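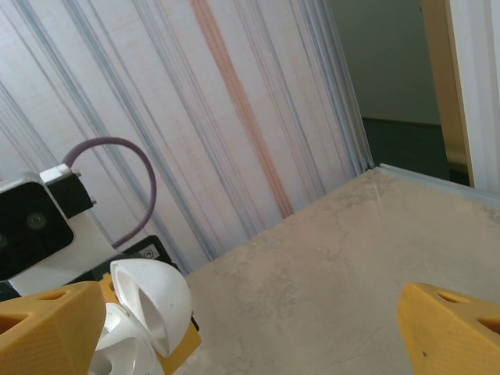
Re: [merkcombe-residents] Samonte ward and the boundary review

7 comments · 2 shares

Bindov Road resident wrote:
> I've had the letter about the ward changes and I've read it through twice
> without getting much wiser. Are we being moved out of Samonte ward or is
> Samonte ward going altogether? My mother is on the other side of the
> road and her letter doesn't say the same as mine. Also, does this mean
> our councillor stops being our councillor straight away? She has been
> very good over the drains and I'd be sorry to start again with someone
> new.

Hello, and thank you for writing in. I had the same letter and sat over it for most of a pot of tea, so you're in good company. I went along to the drop-in at the library afterwards and took some notes, which I'll pass on as best I can.

Samonte ward is staying. What the draft does is take the north side of Bindov Road, from the chapel as far as the allotments, and put it into Cimach ward along with the new houses. The south side stays put. That would explain why you and your mother have different letters, and I agree it would have been a kindness to print a map on the back!

The thinking behind it is numbers. Samonte has 3,384 electors at the moment and Cimach has a good many fewer, so a Samonte councillor has far more doors to knock on than a Cimach one. I do see the point of evening it up. My own grumble is that a road is a road, and people who share a bus stop and a blocked culvert tend to want the same person to shout at. I said so at the drop-in, rather longer than I meant to, and the young man from elections was very patient and wrote it all down.

More than 20 of us turned up while I was there, mostly from our end, and the other idea going about was to draw the line along the brook instead. That would keep both sides of Bindov Road together and move the lanes behind the school. I rather like it, though I haven't asked anybody in the lanes and they may well have views.
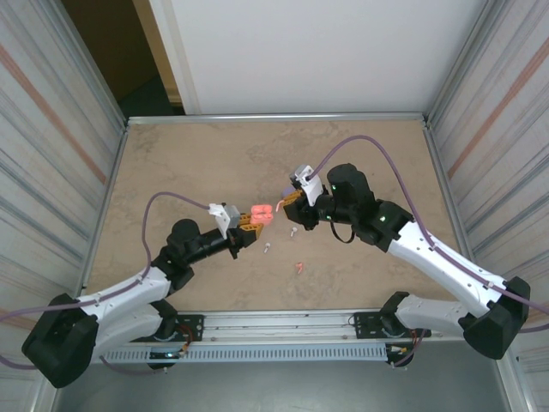
Does my councillor change as soon as the new wards are agreed?

Your present councillor carries on until the next full council election, and the new wards only come in at that election.

So do keep ringing her about the drains. She told me she'd be glad of a photograph the next time the one by the postbox backs up.

If you want to send in your thoughts, the review takes letters and emails until the end of April. You needn't write an essay. Say which road you live in, which ward you feel you belong to and where you go for the shops, the surgery and so on, as they seem to pay attention to that sort of thing. I have a spare copy of the draft map, the large one, and am happy to drop it through your door or your mother's if you let me know the house number off-list.

With all good wishes to you both,
Bleddyn Kneath
Bindov Road (south side, for now)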